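The phone stays: an hour with the woman who runs Waker

Waker doesn't have a shop front. You go up past the bike racks, through a door that sticks, and there she is, kettle already on, apologising for the stairs. She hires out old furniture and household bits to theatre groups, small film crews, the odd wedding. She asked me not to use her name ("everyone round here knows it anyway") so I haven't.

Started with the obvious. How does a person end up with this much stuff?

"House clearances. My aunt's first, then a neighbour's, then people just rang." She had 21 tables at one point. Down to 13 now, and happier for it. "Big ones are a pain. Nobody hires a big table, they've all got a big table. They want the little ones. Something to put next to a chair."

Little round ones most of all. They go through a doorway, they go in the back of a small car, they look right in nearly any decade. And on top of a little round one, she says, you want a telephone.
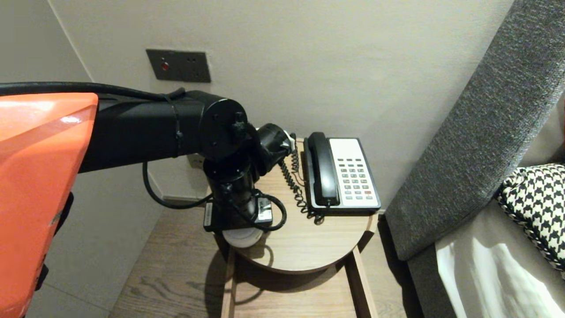 "People under thirty pick the handset up straight away. Every time. They hold it and sort of weigh it." She likes push buttons better than dials, dials get all the attention and crews are forever asking for them, but push buttons are what she grew up with. Black and grey, nothing fancy. The coiled cord is the part she fusses over. Cords tangle. She lets them hang and spin themselves out over the bannister, then puts the phone back and by teatime it's in a knot again.

"I've stopped fighting it. A neat cord looks like a shop. A messy one looks like someone's just rung off."

Does any of it need to work? No. Thampi, a radio play outfit, once asked for a real ring and she spent two evenings on it with a screwdriver. They used a recording in the end. She's still a bit cross about that, I think.

Money, since I had to ask. The most she has ever turned over in one month was 4,000 pounds, a March, when Cirkoline took nearly everything for a touring show and brought back most of it. Two chairs never turned up. "They were ugly chairs," she says, "but they were my ugly chairs."

We talk about wood for a while. She is not a polisher. A damp cloth, a dry cloth, a bit of wax if it's looking thirsty — she would rather see the grain than her own face in it. Rings from mugs she leaves. Curved pieces are harder to look after then flat ones, the dust sits under the rim where you never think to wipe, so she turns everything round and does the underneath first. Also you find things there. Chalk numbers, chewing gum, once a shopping list.

The Helau job is next, a carnival evening, and they want a "front room, but cheerful". She pulls a face at cheerful. Lamps, probably. A rug if she can find one that hasnt been slept on by the cat.
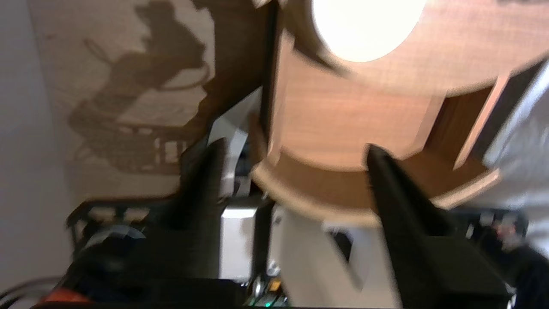 What she won't hire out

Short list. Her aunt's sewing box. Anything with a mirror, after last winter. And a bread bin, which she won't discuss.

"You have to keep something back or it's just stock, isn't it."

Bookings are by phone, mornings best, she doesn't do email after 2. Small tables go quickly in the run up to panto season so ask early. Mind the door on your way out, it needs a shove from the bottom.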